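Comparing hand-held grippers: Vasilică Tănase on a winter of trials at Jindutcombe

Vasilică Tănase has spent most of the winter finding out which gripper he would be willing to give to somebody else. He looks after the hardware at Plemix, where people collect demonstrations by hand and the arms are trained on the results. When we spoke in March he had just finished the written comparison, which runs to 49 pages, and he was still adding notes to it.

The trial was meant to be short. Plemix had been using one hand-held gripper, the Randport, for long enough that everyone had stopped complaining about it. Then the firm needed more units, the price had gone up, and Tănase was asked to look at what else could be had. He ended up with three designs on the bench: the Randport, a newer tool from Munteanu, and one the team had drawn up and moulded itself, which never got a proper name and is called "the house one" in the report.

"I thought I would weigh them, try them on the usual objects, and write two pages," he says. "The weighing took an afternoon. Everything after that was longer."

The first thing he compared was how the jaws closed. All three tools are worked by the fingers of the person holding them, and the opening is read by a camera mounted behind the jaws. The Randport has a long, soft trigger travel. The Munteanu has a short one with a definite stop at the end. Most people who picked up the two for the first time preferred the Munteanu, and said so within a minute.

Tănase did not trust that. He asked 15 people to work with each gripper for a full session and kept the sessions in a different order for each person. By the end of a session, he says, the short trigger was less popular. People were squeezing harder than they needed to, because they could feel the stop and went looking for it every time.

"You see it in the recordings. The cup is already held, and the width goes on getting smaller. If it's a paper cup, you have a crushed cup. If it's a steel one, nothing happens to the cup but the person has a sore hand by lunch."

He raised this with Munteanu, who sent a weaker spring. It helped with the hand. It made the jaws slower to open, and on the sorting task people began pulling away from the object before it had been let go. He went back to the original spring for the rest of the trial and wrote up both.

I asked whether weight mattered as much as people tend to say. He thinks balance matters more. The house one is the heaviest of the three by a small margin, and hardly anyone noticed, as most of the mass sits over the wrist. The Randport is lighter but nose-heavy. With the camera and its lens fitted at the front it wants to tip forward, and people correct for that with the forearm all day long without being aware of it.

"I had one person who told me the Randport was fine, no problem at all, and he was resting it on the edge of the table between every pick. So I wrote down both things."

A good part of the report is about lenses. Plemix uses a very wide fisheye so that the camera sees the jaws and a large part of the room in the same picture. The room is used to work out where the gripper is, and the jaws are used to work out what it is doing. Tănase tried a narrower lens on the Munteanu because the object appears larger in it and he expected the policy to do better with small parts. On the small parts it did. But the tracking failed far more often, particularly when someone bent down over a table and the camera saw only a plain white cloth.

With the wide lens there is nearly always something to hold on to, such as a railing or a row of ceiling lights. The cost is that every other person in the building gets into the recordings, and faces have to be blurred before anything is passed on.

"People ask me why we don't just clear the room. We did that once, in the old place. The arm learned very well in a clear room."

The lights caused him more trouble than the people. The first housings of the house one were glossy, and under fluorescent tubes the top of the shell picked up bright patches that moved across the bottom of the picture when the wrist turned. He tried a matt spray, which rubbed off where the thumb goes. Then he tried tape, and the tape lifted. In the end he changed the exposure settings and masked out part of the shell in software, and he regards this as unfinished business. The report says "acceptable for now" and he would like those words taken out by summer.

Exposure was the one point where the cheapest option did best. The Randport's own camera handles a window behind the table better than either of the others. He had no explanation for it that he was happy with. The sensor is older and the frame rate is lower, but it settles quickly when the tool swings from the daylight side of the hall to the inner wall. The Munteanu took noticeably longer to settle, and several recordings from each afternoon had to be thrown away for that reason alone.

Then there are the tags. Each tool carries a small square printed marker so that two grippers can be found in relation to each other when someone is working with both hands. In the early weeks the marker sat flat on the body. It could be read when the grippers were side by side and was lost as soon as one hand crossed over the other. Tănase tilted the mount upwards, tried a few angles, and settled on the one that lost the marker least on the folding task.

"It looks wrong," he says. "It sticks out and it catches on sleeves. But I have the figures for flat and I have the figures for tilted and I'm not going back to flat."

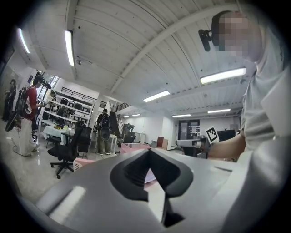

The hall at Jindutcombe has made some of this easier. The previous workshop was low and narrow, and only one pair of people could collect at a time without getting into each other's way. At Jindutcombe there is room for several to work at once, with the recording gear carried in a backpack so that nobody is tied to a desk. Tănase was against the backpacks to begin with. He expected the cables to snag, and in the first fortnight they did, mostly at the point where the cable leaves the pack. A clip at the shoulder strap cured the worst of it. There are still loose ends that trail when someone crouches, and he has asked for shorter leads.

The packs also settled an argument about controllers. One side at Plemix wanted the small board inside the gripper to do all the timing. The other wanted it done on the computer in the pack, with the gripper sending raw readings. Tănase ran it both ways on the house one. With the timing done on the board, left and right hands drifted apart slowly over a long recording, by an amount you would not notice in a single pick but would notice when folding a cloth. With the timing done in the pack they stayed together. The pack runs warmer that way and the battery goes sooner.

"I lost that argument, by the way. I was for the board. I wrote the code for the board."

Asked how the comparison carried over to the arms, he was more careful. A hand-held gripper is only useful if the same jaws can be bolted to a robot and behave in the same way, and here the three designs were further apart than they had been in the hand. The house one transferred best, which he puts down to the fingers being identical parts in both versions. The Munteanu fingers are slightly stiffer on the robot mount than on the hand tool. On a block or a bottle it made no difference he could measure. On a folded towel the robot took hold of one layer where the person had taken two.

He ran 50 attempts per task on each design and wishes he had run more. On the towel the gap was large enough to be sure of. On the drawer and the bottle he says the three are too close to rank, and the report does not rank them, though he was pressed to.

"They wanted a winner for every row. Some rows don't have one. I left the box empty and someone filled it in, and I emptied it again."

His recommendation is mixed. Plemix will go on with the house one for two-handed work and keep the Randports it already has for simple picking, with a counterweight added at the back. The Munteanu goes into a cupboard, apart from one unit that he uses himself. He likes the trigger. He has small hands and does not squeeze, he says, and for him the short travel is the best of the lot.

The next round will be about fingertips. He has a tray of pads in different rubbers, some ribbed and some plain, and a first set has already worn through at the corner where the two fingers meet. He wants to know how many hours of collecting each one lasts before the grip changes enough to show in the data. He has told the office it will take three weeks, and he has asked them to write that down as five.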